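I have read every page of my hospital bill so you don't have to. It ran to 27 pages. The novel on my nightstand has been going since May and I'm on chapter two.

Page one thanks me for choosing them. I chose them the way you choose a ditch when your car leaves the road.

Things I own now, apparently: one "mucus tray," one "comfort kit." The comfort kit was socks. The socks were $60. I am wearing them as I type and plan to be buried in them.

Called billing. Got Poul Kvaran, a lovely man with the voice of someone watching a kettle. He said the $3,851 line was "facility." I asked what facility. He said "the facility."

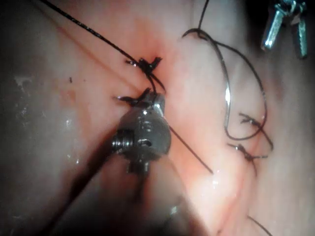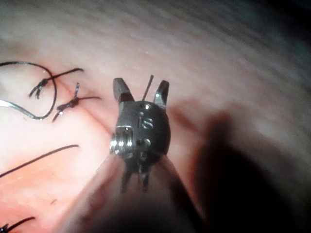
Stitches or no stitches, the billing code takes no interest.

A few of you asked the same thing. How do you get a bill that lists every charge?

Call the billing office and ask for an itemized statement, by mail or through the patient portal. Mine took nine days. The first thing they send is usually a summary, so say "itemized" and keep saying it.

My sister-in-law Seon-mi Cheon went through hers with a highlighter and found the same blood test three times in one morning. They took off two. She wanted an apology and got a survey.

Anyway, I sent Poul a letter about the tray. He wrote back that my account is under review and that I should disregard any notices during this period.

Got a notice this morning. It thanks me for choosing them.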